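Dravel guidelines (garment folding)

The Dravel guidelines are a set of good-practice rules for testing robots that fold clothing. They cover how a garment is laid out before a run, what counts as a completed fold, which camera views are kept, and how failures are written up. They have no legal force. A lab or supplier that says it follows them does so on its own word, and no outside body checks the claim. The text is 43 pages long, of which 30 deal with the garments and their starting positions.

Background

Claims about folding robots have long been hard to compare. One group reports on square towels laid flat, another on T-shirts dropped in a heap, and both publish a success rate. The guidelines were drawn up to put such figures on a common footing. Whether they have done so is disputed. The rules fix the starting position in some detail but leave the finished result loosely defined, and a tester who wants a flattering number can still find one.

Contact with the cloth

Section 2 deals with the moment a gripper meets the fabric. It asks for a close view from the wrist or gripper as well as a view of the whole table. The close view is meant to show where a fingertip touches and whether the cloth gives way under it. Denim gets its own paragraph, being thick at the seams and apt to spring back. The section sets no limit on pressing force, an omission raised in the first round of comments and left alone.

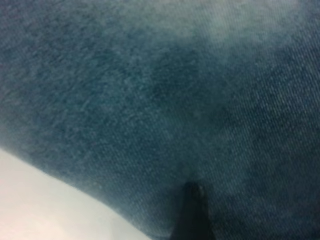
FOTMONT, March 2022

The second edition was issued here with a longer list of garments and a shorter list of duties for the tester. Denim pants and shorts with elastic waists were added to the clothing set. The requirement to publish every failed run was cut back to a requirement to state how many there were. Supporters said the full record was too much work for small groups. Critics replied that a bare count says nothing about how a run failed, which was the one thing a buyer would want to know.

The edition cites a pool of 2,744 runs, of which 372 were set aside as invalid. The reasons for setting them aside are given only in general terms. A run may be dropped for "disturbance of the workspace," a phrase the text does not define.

What counts as folded

Section 4 calls a garment folded when it forms a compact bundle that stays put after the fingers let go. Earlier drafts required straight outer edges within a fixed margin. That rule was dropped, and the present wording leaves the call to whoever is grading. Gathered waistbands are the usual sticking point. The elastic pulls the cloth into ruffles that stack up when doubled over, and two graders can look at the same bundle and disagree.

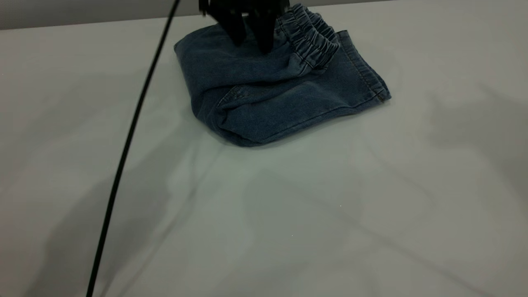 Black two-finger gripper in contact with folded denim pants, left of the gathered waistband.

A single view such as this cannot settle whether a fold meets Section 4, as the release has yet to be seen. The guidelines accept still pictures as supporting material all the same. Hirano, a maker of folding cells, has used them that way in its sales literature.

Starting positions

Section 3 sorts starting positions into flat, half-folded and heaped. Flat is the easiest and, going by the reports filed so far, the most popular. Testers must say which side of the garment faces up and which way the waistband points. Prints, pockets and faded areas are to be noted, on the grounds that they may help a vision system find its bearings on otherwise plain cloth. No rule requires a plain garment to be tested alongside a marked one.

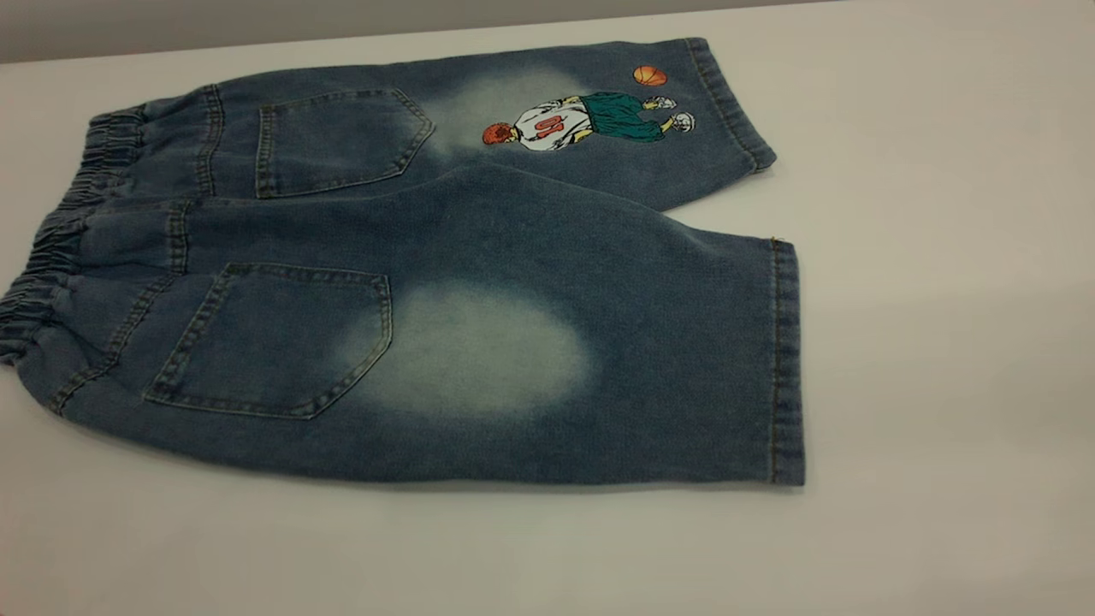 VONDURA, December

A review meeting took up the question of marked garments and closed without a change to the text. Shorts laid out with the back facing up, with patch pockets and a large printed figure on one leg, were held to be a fair test item. The objection was that a basketball player in a white jersey is a generous landmark, and that a result earned on such a garment should not be quoted for denim in general. The meeting's notes record the objection as "for later study."

Reception

Use of the guidelines is uneven. Research groups tend to cite them for the layout rules and ignore the rest. Suppliers like the name but seldom give the edition, although the two editions differ on failure reporting and their figures should not be compared. A third edition has been promised, with no release date given.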